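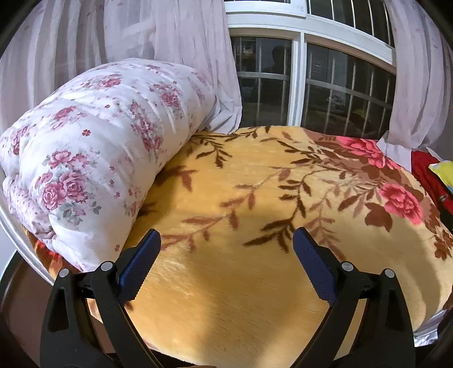
A reader going by Pilus wrote in to ask why I bother with bedding at all, when a robot that can stack cups would already be useful to most people. Fair question, and it came up twice more under the March post.

My answer is that cups are nearly done. I have 300 good cup examples and the model copes with them. Cloth is where it falls over. A thick yellow blanket and a puffy duvet don't have a handle or a fixed edge, so every example has to show the jaws finding a place to pinch, and that place is different each time.

The plan for the bed set, which I'm calling Florard, is 200 examples. I have 34 so far. Each one starts with the jaws open and empty, and ends with them open again. I do them in batches of 10 and then stop -- my wrist gets tired and the movements turn sloppy, and the model learns sloppy just as well as it learns tidy.

Two things I've changed since last month. I bunch the duvet up differently before every take, and I no longer throw out the takes where I miss the first pinch and go back for it. Okier, the training script I use, can now tag those separately.

Patterned fabric stays in. I did think about swapping to plain sheets -- easier to label -- but people sleep under roses and big pink flowers, so the model had better see some.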